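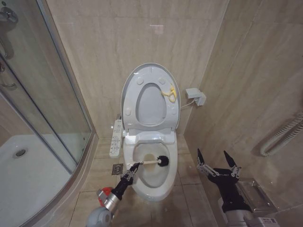
### 3.2 Bout sample and coding

Sixteen amateur boxers from two clubs, Arnon and Telto, took part in the February sparring block. Each pair boxed three rounds of two minutes at an agreed intensity, with a minute of rest between rounds. Punches were coded by two raters (Ynyr Parri and Heledd Trevor) using the Ifans scheme, which separates lead-hand, rear-hand and body shots and records the defender's response as block, slip, step or none. The raters worked independently and did not see each other's sheets until coding was complete.

In total, 1022 punches were coded. Almost 40 per cent were lead-hand shots to the head, and these drew a block more often than any other response. Rear-hand shots were thrown mainly from the centre of the ring, as Figure 2 shows by zone.

Disagreements between raters were settled by joint review at half speed. Most concerned glancing contact on the glove – a category the scheme defines loosely. Punches thrown in a clinch were excluded, as were those after the bell. Southpaw boxers were analysed with stance reversed, so that "lead" always refers to the front hand.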